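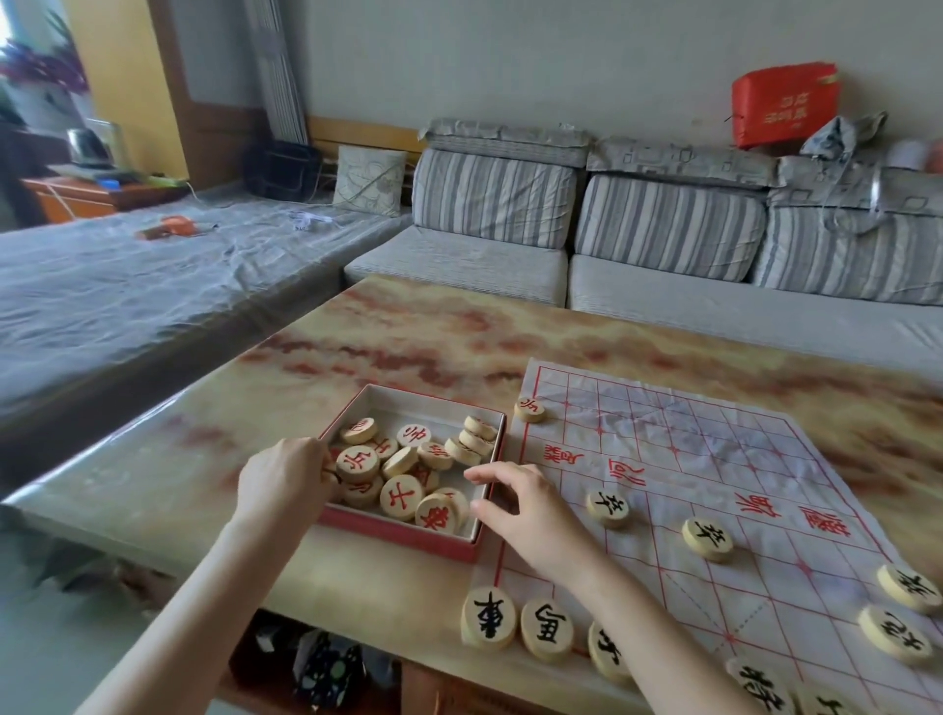
Automating Set Checks at Driresside Games Library
Student project report, Workplace Technology, Mahawong College

2. Findings

Driresside lends board games to clubs and schools in Drarnstead. Each returned xiangqi set is laid out by hand: the cloth board is spread flat, the discs are taken from their box and the two sides are placed on their starting points. A gap in a row shows that a piece is missing. Staff check about 70 sets a week in this way.

Under the Derkley trial, which began in February, a sorting arm reads the character on each disc and returns the pieces to the box. Staff still lay out 10 sets each Saturday as a control.
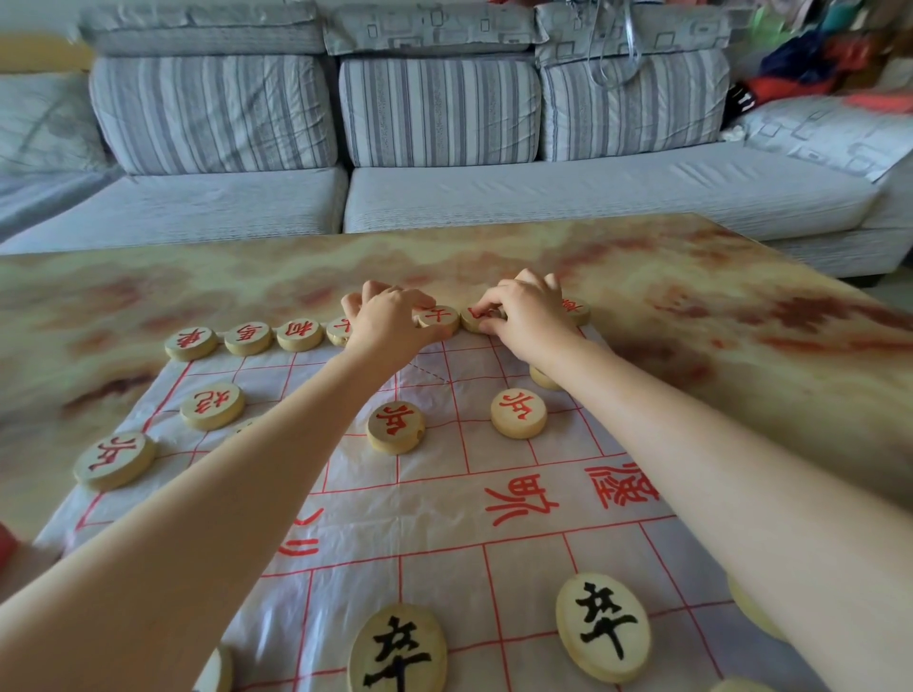
The hand check relies on knowledge that is not written down. Experienced staff follow their own order in laying out the pieces, and they notice worn paint or a rough edge as they handle the discs. The arm records only whether a piece is present.

Staff hours spent on checking fell during the trial, and the labour was moved to repairs and the front counter. Most of those interviewed welcomed the change. Two said they missed the quiet work at the table and were concerned that new employees would not learn the game.

3. Recommendations

3.1 Keep the Saturday hand check after the trial ends.
3.2 Pay staff for the time they spend correcting the arm's errors.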